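3. How we chose and rode the routes 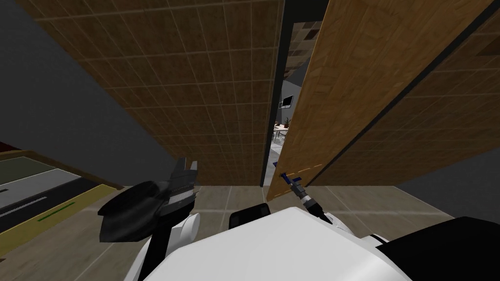
We didn't begin with a map. We began with a list of grumbles. Wanda Baran had been riding from Clustorlow into Brulness for years before I joined the project, and she kept a notebook of every place where she'd got off and pushed. I borrowed that notebook in January and more or less built the study round it, so if the sample looks a bit lopsided towards the northern side of town, you know where to send your complaints.

3.1 Picking the roads

The council's cycling map gives every road one of three colours, and we wanted to know whether those colours match what a fairly ordinary rider feels on the day. By ordinary I mean someone who can ride in traffic but would much sooner not. We chose 10 routes, all of them starting or finishing at Wasilewska Park, and split each one wherever the surface, the speed limit or the width changed. Junctions got their own entries, which I argued against at first (far too fiddly, I thought) and was quite wrong about. A quiet lane that spits you out onto a fast roundabout is a different ride from a quiet lane that ends at a crossing, and lumping the two together would have hidden most of what people told us.

We left out the old railway path completely. It's lovely, and everybody likes it, and for that very reason it would have told us very little. We also dropped the hill road behind the reservoir after the resurfacing started, which still annoys me a bit.

3.2 Finding riders

Riders came through two cycling clubs and a poster in the library. The club people were keen and turned up early with spare tubes; the library people were more cautious and, for our purposes, a good deal more useful. Bogumił Ostrowski looked after the sign-up forms and paired each new rider with one who knew the way, so that no one was trying to read directions and judge a road at the same time. Pairs were asked not to talk about scores until both had filled in their sheets. I'm fairly sure some of them did anyway, probably over cake.

In all we collected almost 600 score sheets. Each one asked for a comfort score for every stretch, a line on what had pushed the score up or down, and whether the rider would take a child along it. That last question was Wanda's idea, and it split the roads far more sharply than the comfort score did. Plenty of riders gave a road a decent mark and then wrote "no chance" beside it.

3.3 Weather, timing and other nuisances

We tried to have every route ridden in both the morning rush and the middle of the day. We managed it for most of them — the exceptions are marked in the appendix. Wind was a bigger bother than rain. A headwind along the Unano embankment seems to make people dislike the drivers as well, and I can't think of a neat way to correct for that, so I've left those scores alone and added a note on wind direction wherever we had one.

Dark rides are a gap. A few riders went out with lights on in the late afternoon, but there were too few of them to compare with anything, and I've kept their sheets out of the main results. Their comments are worth reading all the same, mostly for what they say about parked cars and unlit bollards.

Scores were typed up by Bogumił and checked by me against the paper sheets. Where we couldn't read the handwriting we rang the rider and asked.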